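Najjar Recital Hall – Piano and Stage Inspection
Season check, October. Completed before the 2 p.m. rehearsal.

1. Concert grand, casters and brakes
Pass. All three brakes hold on the level floor. Left front is stiff to release.

2. Lid, prop and hinge pins
Comment: long prop seats correctly. Rear hinge pin works outward under vibration. Pushed home; replace before the Ilham concerto evening.

3. Pedal lyre and braces
Pass. No play at the top block.

4. Artist bench (Drumex, hydraulic)
Fail. Sinks under load at full height. Tagged and removed; use the spare.

5. Stage lift
Pass. Counter reads 1,402 cycles. Piano and dolly together weigh roughly 533 kg, within the plate rating.

6. Orchestra risers
Comment: two leg locks on the second tier not fully closed. Closed and rechecked.

7. Aisles and exits
Pass. 348 seats in place – no loose chairs in the side aisles.

8. Drinks and open containers
Not permitted on the piano, the lid or the page turner's chair. Mugs stay on the backstage table.

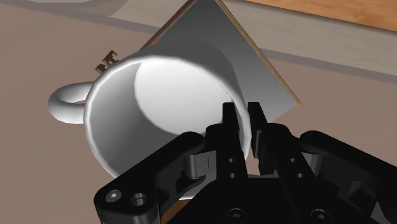
Item 8: plain white mug, open top, no lid.

9. Humidity, piano store
Pass at 9 a.m. Logger battery low.

Open items: 2, 4. Copy to Lodimov Piano Service, job 317.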